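Table and Room Flowers: Handout 2
Divelitz Evening Classes, September term

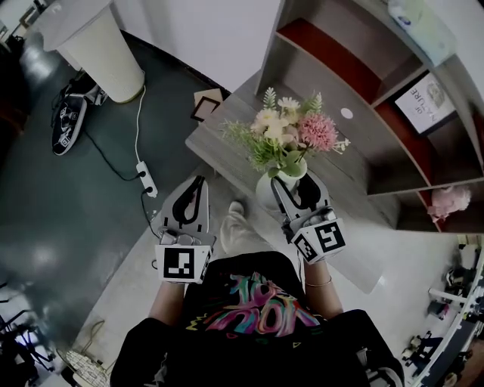 How long should a small table arrangement last?
A week is a fair target for mixed cut flowers in a cool room. Roses may give up sooner, and chrysanthemums will often go on well after the rest have been thrown away.

1. Size and height

An arrangement for a dining table has to let people see each other across it. Put your elbow on the table and raise your forearm. The flowers should stop below your wrist. On a sideboard or hall shelf they can go taller, up to one and a half times the height of the vase above its rim.

Width matters less than people think, but leave room for plates. On a table 50 cm wide, keep to a single small vase.

2. Choosing stems

Start with one flower that is larger or stronger in colour than the others. Add a second kind in a paler shade, then something fine to fill the gaps, such as gypsophila or wax flower. Foliage goes in last if you are using a narrow neck and first if you are using a bowl. We shall do both ways in class.

Pale colours hold up well in evening light. Dark red and purple tend to disappear, especially against a dark wall.

3. Cutting and conditioning

Cut stems at a slant with a sharp knife or clean snips. Kitchen scissors crush soft stems. Take off any leaf that would sit under the water, and stand the flowers in a deep bucket for at least two hours before arranging. Overnight is better for hydrangea and anything picked from the garden.

Woody stems need a 2 cm split at the base. Do not hammer them. Older books say to, but it leaves a ragged end that rots.

Daffodils go in a bucket by themselves, as their sap shortens the life of other flowers.

4. Water

Change it every second day and recut the ends while you are at it. For those mixing their own feed at home, the Gilta sachets sold in the class shop make up 1000 ml each. A half sachet is enough for a bud vase. Keep flowers away from radiators and fruit bowls – ripening apples give off a gas that makes petals drop.

5. Artificial flowers

These are allowed for the room setting exercise and are useful where there is no daylight. The usual faults are stems left perfectly straight and heads all facing forward. Bend the wires, turn some heads to the side and shorten at least one stem by a third. Dust with a soft brush. Fabric petals can lose colour in a sunny window.

6. For next Wednesday

Bring one small vase, snips, a cloth and a bunch of your own choice. Foam is not used on this course. Chicken wire is provided, and pin holders can be borrowed from the Jandis cupboard at the back of the room.

Read page 27 of the course booklet, on proportion, and sketch one arrangement for a table at home. Pencil is fine. Note the height of the vase beside the sketch.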